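I want to write a few posts about the people who work freight docks. Drivers get some thanks now and then. Dock crews get very little, and they touch almost everything you buy.

I spent four years on the night dock at the Clurnell terminal in Umedside. I started as a loader and ended up running a line of doors. I've been out of it a while, but I still wake up at 3 a.m. some nights.

A freight dock is a long building with doors down both sides. Trailers back in on one side, the freight comes off, crosses the floor, and goes into trailers on the other side. Very little of it stays in the building more than one shift.

Say a store orders paper towels, a pallet of dog food and one box of light fixtures. Those usually come from different places. Somebody on a dock puts them on the same trailer so one driver can deliver all of it.

Loading is harder than it looks. Heavy goes on the floor and light goes on top. The weight has to be spread over the axles. And the first stop has to be by the doors, or the driver ends up unloading half the trailer in a parking lot.

We had one trailer that everybody remembered, number 1182. The floor had a soft spot near the nose and we had to keep the forklift off it. It stayed in service all through the winter. We hand-stacked that end every time.

Snacks, candy and other light boxed goods were most of our March freight. They fill a trailer long before they get it anywhere near the weight limit.

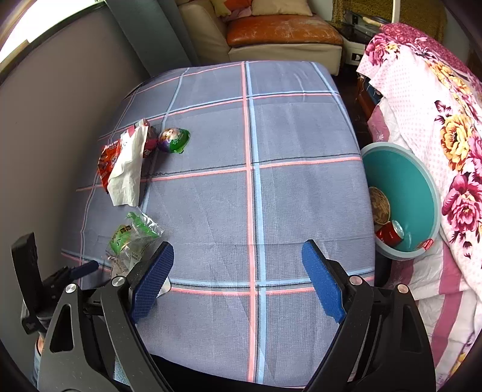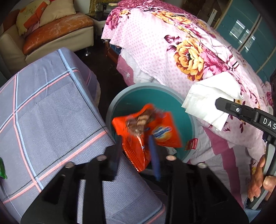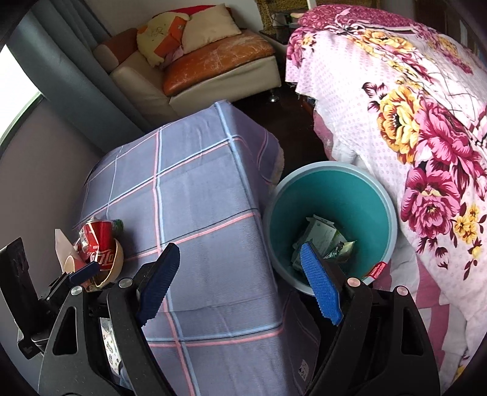
Question I get a lot: do dock workers need a commercial license?

Most don't. You need forklift training from the employer, and a commercial license only comes into it if you drive the trucks on public roads. Some terminals will help pay for one if you want to move over to driving.

The paperwork changed while I was there. We went from clipboards to a scanner system called Altar. It was slow for the first 2 months and then it was fine. The main thing it fixed was freight going into the wrong door.

Saithong was the carrier we saw most. Their drivers were on time and they swept out their trailers before they dropped them. That matters more than you'd think — one loose board with a nail in it can ruin a whole stack of boxes.

The cold is the worst part of the job. The doors are open all night, so the floor is the same temperature as the yard. I wore two pairs of socks from the first frost on and bought my own gloves.

If you run a store and you know your dock crew, tell them when a load comes in clean. Call the terminal and ask for the night shift. We got one of those calls while I was there and it was on the break room board for months.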